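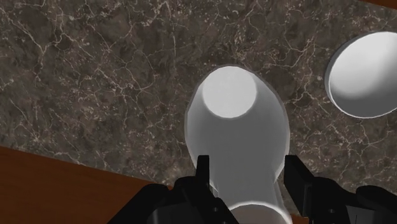 A gripper with its prongs on either side of a white cup, on a dark marble counter, in a computer simulation.

The breakfast room at the Bestano hotel in Planitz seats a great many people who would all like their coffee at once, and for as long as anyone on the staff can remember, the worst job in the building has been the cups. They come back in every direction, with spoons in them and napkins stuffed down inside, and somebody has to gather them up, all 700 on a busy morning, and get them to the dishwasher before the next tour bus pulls in.

Since April a robot arm has been doing part of that work. It was supplied by Fudbridge, a small firm that practiced the whole business on a computer first, cup after cup on a make-believe counter, before anything was bolted down in the real kitchen. The crew was invited to watch those early runs on a screen in the back office, and they had plenty to say (mostly about handles, and about what happens when two cups sit too close together).

Of the 32 people who work in the kitchen and dining room, 2 have changed jobs because of the arm. Both used to stand at the return counter all morning. One now bakes, which she had been asking to do for years, and the other looks after the machine - clearing jams, wiping its fingers, and telling it, out loud and not always kindly, to hurry up.

Not everyone is won over. The return counter was where people chatted, and some of the older hands miss that more than they expected to. There is worry about hours too, once the slow winter months come around. Management has promised in writing that no shifts will be cut this year, and the staff have asked for the same promise for next year. They are still waiting for an answer, and in the meantime the coffee goes out at six, just as it always did.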